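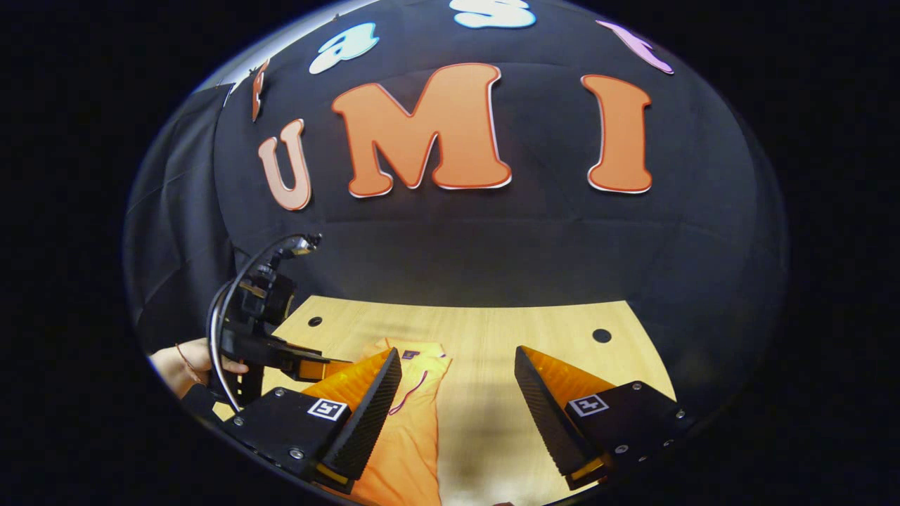
Carola Kasten wrote in to say that the old version of this article made action chunking sound like a trick for slow computers, and could I please fix that. Fair enough, Carola! I've rewritten most of it, and I kept her other complaint (about the word "smooth") for the section on blending.

Action chunking

Action chunking is a way of running a learned controller so that it predicts a short run of future motions each time it looks at the world. A plain controller looks, picks one motion, does it, and looks again. A chunked one looks, picks a whole string of motions, does some or all of them, and only then looks again. You'll also see it called sequence prediction or, in older Toketti manuals, "batch stepping," a name I have never liked.

Why people use it

Most of these controllers learn from people doing the job by hand, and people pause. Folding a shirt is my favorite case. You line up a sleeve, you stop for a moment while you decide where the crease goes, and then you move. A controller that only ever thinks one step ahead sees all those still moments in its training data and can get stuck copying them, sitting there forever with the cloth between its fingers. Predicting a longer stretch carries it over the pause and into the fold.

The second reason is drift. Every prediction is a tiny bit off, and the errors feed into the next look. Fewer decisions per task means fewer places for that to start. Bastian Dreßler argues that this one matters more than the pauses. I go back and forth on it.

Chunk length

There is no right number, sorry. The Mota planner, which is the one I know best, predicts 64 steps and throws away everything it hasn't used by the next look. Short chunks react fast when something slips. Long ones hold a plan together but they're partly blind, and with cloth that hurts, as a shirt corner can flop over while the arm is still busy carrying out a plan made for a flat shirt.

Delay

This is the part that gets left out of tutorials. A camera picture is already old when the software gets it, the prediction takes time, and the arm itself lags behind its orders. On our setup in Plistham the whole trip came to 235 milliseconds, of which 133 was the model thinking. By then the first few steps of the chunk are in the past. The usual fix is to stamp every picture with its capture time, work out which steps are stale, and skip them. If you run them anyway the arm jerks backward before it goes forward, and it sounds awful.

With two arms you also need both sides on one clock. Tiburcio Aguirre lost most of an April to a pair of grippers that disagreed by 3 frames — each one worked fine alone, and together they kept tugging the fabric crooked.

Blending

When a new chunk arrives it rarely agrees exactly with the old one. You can cut straight over, or overlap the two and average them, usually giving the older guess a bit more weight. Averaging takes out the jitter. It also goes wrong when the two chunks have picked different plans, say left sleeve first and right sleeve first, and the average is a reach for the middle of the shirt. Carola's point was that smooth motion isn't the same as good motion, and she's right.

See also: time stamping, receding horizon control, the Larnisport notes on bimanual tasks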